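Moving a Bench Task to a Robot Arm: A Guide for Shift Leads

This guide covers the handover of a hand task to a bench arm at our Gisler Street shop. It was written after the tray loading job on the Woso line was moved over, and it is meant for leads who have the next one coming. It does not cover programming the arm. For that, see the Pumov cell notes in the shared folder.

Before you start

You need the work instruction for the task as it is now, the names of everyone who does it on both shifts, and two hours with the person who does it most. At our shop that was Charito Marquez, who had loaded trays for years and knew which connectors snag. Her notes ended up being longer than the work instruction.

Tell the crew before the arm is bolted down. We told ours the same morning and lost most of the day to questions we could have answered the week before. People wanted to know if their hours would change, who would be blamed for a dropped board, and whether the arm would set the pace. Have answers to those three.

Step 1. Split the task

Watch the job and write down every motion, including the ones people do without thinking. Then sort the motions into two groups. The arm gets the lifts and moves that are the same each time. People keep anything that involves feel or judgment.

For tray loading, the arm took moving parts between the bin and the tray. People kept seating the connectors, dressing the wires and checking the boards. Loose wire is hard for a gripper. It shifts when it is touched and it is never in the same place twice, so we left all of it with the bench crew.

Step 2. Set up the bench

Clear everything off the bench that the task doesn't use. Tape holders, cups and spare screwdrivers all have to find another home. Some of your people will have had their bench arranged the same way for a long time, so let them pick where their things go.

Set the bin where the jaws can open fully above it without touching the rim. Move the arm there by hand at its slowest speed and look at it from the side as well as from the front.

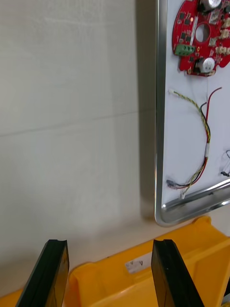

Jaws open at the yellow bin, with the tray and its wire harness behind.

Check the tray next. A polished rim throws bright reflections, and these can confuse the wrist camera when the overhead lights are on. If the arm hesitates near the rim, try turning the bench lamp away before you call anyone.

Keep labels on the bins even if the arm doesn't read them. The person refilling them does.

Step 3. Run slow with a person at the bench

Run the first 30 cycles at low speed with one operator standing at the stop button and doing nothing else. Don't ask that person to load their own work at the same time. Write down every stop and what caused it. A stop called by a person counts the same as a fault, and no one should have to defend pressing the button.

In our first run most of the stops came from wire leads lying across the path of the jaws. Charito suggested tucking the harness toward the lower end of the tray before the arm comes in. We added that to the work instruction as its own line.

Step 4. Rewrite the job

This is the step that gets skipped. The old instruction describes a job that no longer exists, and if it stays in the binder people will be measured against it. Write a new one and have the people who do the work read it before it is signed.

At minimum it should say:
Who starts the arm and who can stop it (anyone can stop it)
Who clears a dropped part, and that the arm is paused first
How often the operator inspects a finished tray
What to do when the arm is down, including how to load by hand

Keep practicing the last one. We have each operator load 26 trays by hand every month so the skill stays on the floor.

Step 5. Look at the pay and the breaks

Tray loading used to be a rated job with a piece bonus. With the arm moving parts, the old rate made no sense, and for the first pay period the bonus came out lower for everyone on the bench. That was our mistake and it was paid back. Talk to payroll before the changeover.

Breaks also changed. The crew used to stop when a tray was full. Now the arm is ready for the next one right away, and people were working through. We set fixed break times and the arm is paused for them.

What changed on our bench

Sore wrists come up less often at the shift meeting. Inspection takes more of the day, and a few people find it dull. Two operators asked to be trained on the cell and now handle the Brirolell fixture changes themselves. One asked to move back to hand assembly and did.

Work order 905 has the current instruction and the stop log. Add your own stops to the same log, and note the shift next to each one.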